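先说一句：这次招的是兼职，叠衣服的，T恤为主。看到这儿觉得无聊的朋友可以划走了，觉得“咦这个我行”的，请往下看，我慢慢讲！

我叫Yaa Boateng，在Atinga管衣物整理这一摊子事。我们手上有一个叫Brilla的小项目，做的事情说起来特别家常：把各种人叠T恤的办法收集起来，一种一种试，写成一本普通人看得懂的叠衣手册。目前攒下来的叠法有134种（对，我一开始也不信能有这么多），里面有些只差一个翻袖子的动作，有些则完全是两条路子。

## 平时都在干什么

每一件都从铺平开始。T恤放到台面上，拎住两个角，抖开，放下，把褶子往外赶。听着简单吧？我面试过的人里，十个有八个一上来就急着对折，底下那层还皱着呢，叠出来鼓鼓囊囊一包。所以前面几次来，我基本只让你练铺平，别嫌我啰嗦。
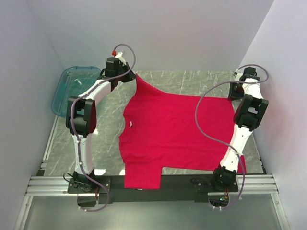
铺平之后才轮到折。领口朝哪边、袖子先收还是后收、下摆折到哪里停，都按当天的卡片来。卡片是Efua Alhassan写的，字很小，但是写得真清楚，你照着做就行。做完在卡片背面记两三句感受：哪一步别扭，哪一步手不够用，衣服有没有往回弹。写大白话最好，“这里我总想偷懒”这种话我特别爱看。

衣服主要是纯色圆领短袖，棉的多，混纺的也有。混纺那批滑一点，叠到第三折容易散，头几天会有点抓狂，正常的。也会碰上领口洗松了的、侧缝拧了的，这种别挑出去，手册里专门有一章讲它们，正缺素材。

## 我想找什么样的人

不要求干过服装店，也不要求在家是叠衣服的那一个。说实话，平时衣服堆椅子上的人来了，给的意见往往更有用。我比较在意下面几点：

- 能站着干活，中间可以随时坐
- 手上别戴大戒指、长手链，勾丝很麻烦
- 看得懂中文卡片，能写短句
- 左撇子非常欢迎！现在的叠法几乎都是右手写法，急需有人来挑刺
- 一件衣服叠歪了愿意抖开重来，不生气（生一小会儿也行）

年龄的话，成年就可以。之前有位退休的阿姨来过，她用的那个卷法现在收在手册里，编在“出门用”那一节，我自己收拾行李也改用它了。

## 时间和钱

每个班次四个小时，中间休息两回，茶水饼干管够。报酬是每班110元，当班结清。四月里能来满全程的，另外给一笔3,000元的完工费，跟每班的钱分开算。路费不另外报，这点提前说明白，免得到时候大家尴尬。

地点在Cledau二楼，上楼左转，门上贴着Brilla的那间。楼下停自行车方便，开车来的话就要自己找位置了，附近挺难停的。

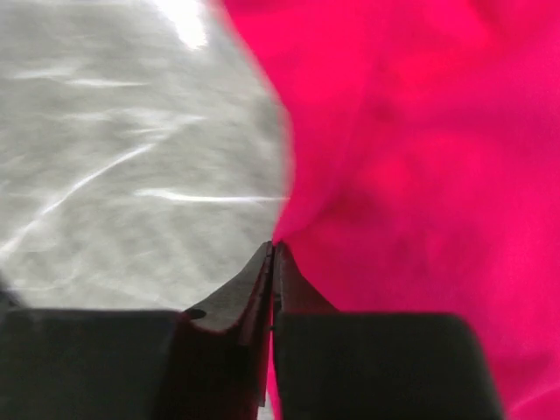 再说说手感这件事，因为报名的人老问我“需要什么技巧”。技巧真没多少，主要是捏布边的时候要轻，只捏住一层，别把下面那层也带起来。捏多了，折线就会跑，回头怎么抹都抹不直。这个光看卡片学不会，得上手，多捏几件就有数了。Nizar Semaan会带新来的人练，他脾气好得很，同一个问题问他五遍也不会翻白眼（我试过）。

有人问会不会叠别的，比如衬衫、床单。这一期没有。床单我自己都叠不好，等我先学会了再来招人吧。

## 怎么报名

给Afia Amegashie写封邮件，或者直接到Cledau前台留张条子都行，写上这几样：

1. 怎么称呼你
2. 惯用左手还是右手
3. 哪几天能来，上午还是下午
4. 你自己在家怎么叠T恤，用几句话讲讲，不叠也照实写

简历不用发，真的不用，上回收到一份带封面的，我看着都紧张。第四条倒是请认真写，我每一封都会读，而且经常有人写着写着，就写出一种我们没收过的叠法来。要是碰上这种情况，我会单独回信问你愿不愿意署名收进手册，愿意就写你的名字，不愿意就写“一位读者”，都随你。

报完名以后Afia会跟你约一次试叠，半个小时左右，叠几件，聊聊天。试叠不算考试，主要是让你看看自己受不受得了这份工作的节奏，有的人叠到后面会觉得很放松，有的人会想把衣服扔出去。两种我都理解！试完不想来，说一声就好，不用编理由。

想先翻翻手册草稿的，前台也有一本打印的可以借着看，别带走，就那一本。里面有些地方还画着问号，你要是知道答案，拿铅笔写在旁边就行。

Yaa Boateng
2025-04-20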